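Hillside Learning Centre
Young Investigators
Explainers Ages 8 to 12

How Does a Robot Learn to Tidy Up?

Reading time: six minutes. Words in the list at the end are explained for younger readers.

You have probably been told to put something back where it belongs. A person can do this without thinking very hard. You look at the shelf, see the gap and put the thing into it. For a robot, the same job is made of many small problems, and researchers at the Rinance Laboratory in Ralavville have spent the past year studying one way of solving them.

Showing instead of telling

A computer program is a list of instructions. For many years, engineers wrote robot programs in this way: move forward, stop, close the fingers, lift. This works well in a factory, where every part arrives in exactly the same place. It works badly in a kitchen, where nothing does.

The Rinance team uses a different method, called learning from demonstration. A person guides the robot through a job many times. While this happens, the computer records two things: what the cameras see, and how each joint of the arms moves. Each recording is called an episode. Afterwards, the computer studies all of the episodes together and looks for patterns that link the two. If the cameras see this, the arms should move like that.

You learned to tie your shoelaces in a similar way. Somebody showed you, and you practised. The robot, however, needs many more examples than you did.

What the researchers wanted to find out

The team asked a simple question. Is it better to show the robot the same job in the same way every time, or to change things a little between one episode and the next?

To answer it, they recorded 1259 episodes of arms handling small household objects. In the first group, the objects always began in the same places. In the second group, they were moved before each episode, and sometimes they were swapped for others of a different size or colour. Two copies of the computer program were then trained. One learned only from the first group, and the other learned only from the second. Each copy was given 600 episodes, so that the comparison was fair. The remaining episodes contained mistakes in the recording and were not used.

What happened in the test

Each copy was given 374 attempts at a job it had not seen during training. The objects were familiar, but their starting places were new.

The copy that had always seen the same layout often reached for the spot where an object used to be. It had learned the places and had taken little notice of the objects. The copy that had seen many layouts was slower at first, but it finished the job far more often.

Catriona Mackay, who leads the study, compares this with revising for a spelling test. "A pupil who learns the words only in the order of the list may be lost when the teacher reads them out in a different order," she says. "We want the robot to know the words."

Why jars are difficult

Jars are a good test for a robot. Clear sides let light through, so a camera may find it hard to tell where the jar ends and the table begins. Lids come in different colours, and a robot must learn that a pink lid and a silver lid can both belong to a jar. When several jars stand close together on a tray, the fingers must fit between them without knocking a neighbour over.

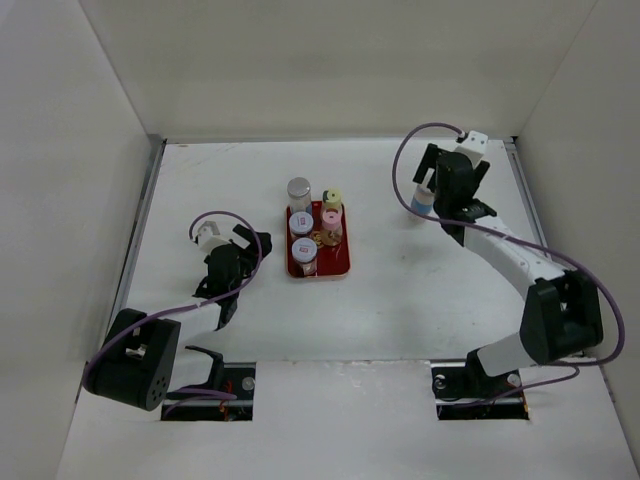 The gripper also has to close by the right amount. Too little, and the jar slips. Too much, and it may be squeezed out of the fingers or damaged. People judge this with the skin of their fingertips. Many robots have no sense of touch, and must depend on their cameras and on how hard their motors are working.

What is still not known

The study does not show that more change is always better. When the researchers altered too many things at once, the training took much longer and the results became less steady. The team will begin a second study in January, with 23 new objects, to look for a sensible balance.

Words to know

Demonstration: showing how a job is done.
Episode: one recording of a job, from start to finish.
Gripper: the part of a robot arm that takes hold of things.
Joint: a place where an arm can bend or turn.

Try it yourself

Ask a friend to close their eyes while you move three objects on a table. Can they find each one by touch alone? Write down what they did first.

Next explainer: The Jakubowski Bridge and Why It Bends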